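Suchbegriff oder Artikelnummer eingeben
Suchen
Erweiterte Suche

Stimalberg Arbeitsplatte L 2890, weiß matt

Die Arbeitsplatte L 2890 ist für Küchenzeilen, Teeküchen und Ausgabetheken im Innenbereich vorgesehen. Trägermaterial ist eine Spanplatte der Verleimungsart P3, beidseitig mit Schichtstoff belegt. Die Vorderkante ist mit einer 2 mm starken Kante versehen und im Radius gefräst. Die Rückkante ist werkseitig versiegelt, die Stirnseiten werden roh geliefert und müssen nach dem Zuschnitt bauseits geschlossen werden.

Die Oberfläche ist matt eingestellt und reflektiert Deckenleuchten nur diffus. Helle Schneidbretter und Geschirrteile heben sich vor allem über ihren Rand vom Untergrund ab. Für Arbeitsplätze mit erhöhten Kontrastanforderungen empfiehlt sich die Ausführung Lestorik in Steingrau.
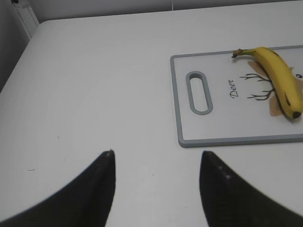 Technische Daten

Artikelnummer: 444-W
Länge: 2890 mm
Tiefe: 600 mm
Stärke: 38 mm
Dekor: weiß, matt
Kante: ABS, 2 mm
Verpackung: einzeln, mit Kantenschutz
Preis je Platte: 169,00 EUR inkl. MwSt., zzgl. Versand

Zuschnitt und Ausschnitte

Zuschnitte erfolgen auf Formatkreissäge, Toleranz ± 0,5 mm. Ausschnitte für Spüle und Kochfeld werden nach Schablone oder bemaßter Skizze gefräst. Der Mindestabstand zwischen Ausschnitt und Vorderkante beträgt 50 mm. Innenecken werden grundsätzlich gerundet ausgeführt. Schnittkanten sind vor dem Einbau mit Dichtmasse zu versiegeln, auch im Bereich der Armaturenbohrung. Zugeschnittene Platten sind vom Umtausch ausgeschlossen.

Gebrauch und Pflege

Nicht direkt auf der Oberfläche schneiden. Geeignet sind Schneidbretter mit ebener Auflage. Heißes Kochgeschirr nur auf Untersetzern abstellen. Stehende Feuchtigkeit an Stößen und Ausschnitten umgehend aufnehmen. 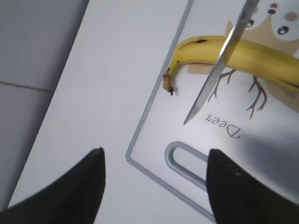 Foto: Hortensia Escobar / Huamán Küchentechnik

Reinigung mit feuchtem Tuch und neutralem Reiniger. Scheuermittel und Stahlwolle erzeugen auf matten Dekoren glänzende Stellen, die sich nicht auspolieren lassen. Flecken von Obst, Tee oder Kaffee mit warmem Wasser und etwas Spülmittel entfernen, kurz einwirken lassen, trocken nachwischen. Kalkränder lassen sich mit verdünnter Zitronensäure lösen, danach mit klarem Wasser abspülen.

Montage

Platte vor dem Einbau 24 Stunden liegend im Montageraum lagern. Befestigung von unten durch die Traversen der Unterschränke, Schrauben 4 x 30 mm. Eckverbindungen mit Plattenverbindern und Lamellos herstellen. Zum Wandanschluss passt das Abschlussprofil Skement, ebenfalls in Weiß lieferbar.

Technische Rückfragen: Hernán Puma, Abteilung Zuschnitt

Zuletzt angesehen
Arbeitsplatte Lestorik, steingrau
Wandabschlussprofil Skement, weiß
Plattenverbinder, Satz
Kantenversiegelung, Kartusche
Ansetztisch Stimalberg, Stärke 25 mm

Kontakt | Versand | AGB | © Huamán Küchentechnik | Nach oben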